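Home | News | Community | Support | Contact
Print this page | E-mail this page

Prayer line audio dropping out during live stream
Posted 2nd February by Fladlow Web Desk

Status: open

Reported problem
Listeners to the Sunday service from Pulton Chapel lose sound 17 minutes in. Video keeps going. The stream had 228 connections when it happened, well under the 900 the plan allows.

Step 1. Checked the mixer
Levels were normal and the local recording has full sound from start to finish. The fault is after the mixer.

Step 2. Checked the encoder
The log shows 1,369 dropped audio packets, all in one block. Restarting the encoder brought the sound back – but it went again at the evening prayers.

Step 3. Swapped the network cable
The old cable ran under the side door and was badly pinched. Replaced it with the spare from the Trujillo Street hall. No change.

Step 4. Changed the audio sample rate
The mixer was sending at one rate and the encoder expected another. Set both to match. A test stream ran through a full hymn rehearsal without a dropout.
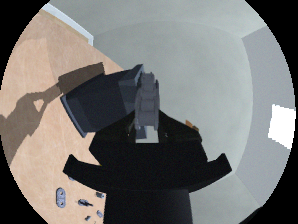 The two black arms on the wood-grain table are in the second picture.

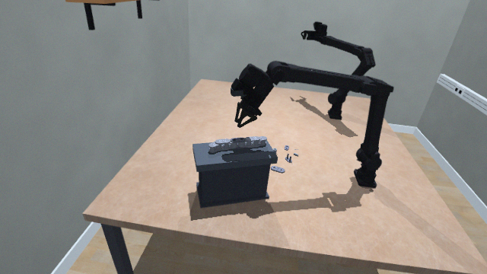
Step 5. Still to do
Leave the Grindier encoder on its current settings for the next two services. If the sound drops again, save the log before restarting – the last restart wiped it. Listeners who missed the readings can get the local recording from the News page. We expect to close this ticket in March.

Print this page | E-mail this page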